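From: Marwa Farouk
To: Jivbridge toy library list
Date: 2025-05-07
Subject: Re: grey bin, what's still in it

> Has anyone been through the big grey bin yet? I'm after anything
> for the bath and beach kits. Also, is the bin itself worth keeping
> or should we order a new one from Revico? Theirs are $100 each and
> I'd need to know by Friday.

I had a look. Most of it went out with the December kits, so there isn't much for you to choose from. The lobster can go in a beach kit. It's the glossy red-orange one with the long claws. The white bottle is next to it and I'd put that with the bath things, if you still want containers for pouring.

Keep the bin. The floor is scuffed and there's a pale worn patch in the inside under the back wall, but it's a good size and the Revico ones are smaller. I'd sooner spend the $100 on mesh bags. We need 3 more for the kits as it is. 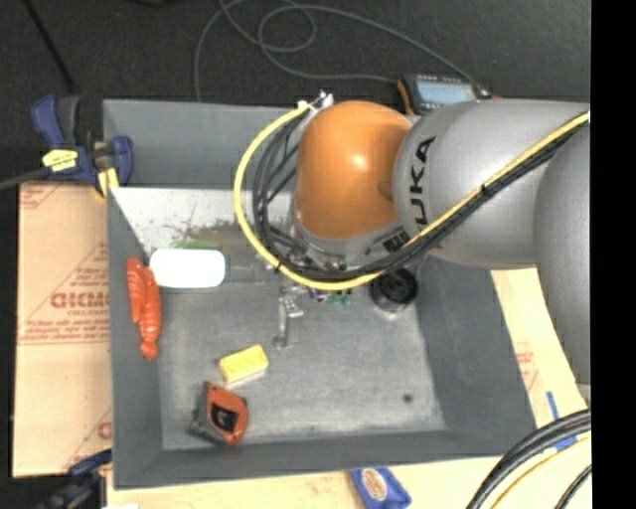
*Grey bin, with the lobster and white bottle over by the left wall.*

There's a green smear near the bottle as well. I'll try bicarb on it first.

Can you send me the current kit list? Mine still has the old colour codes.

Marwa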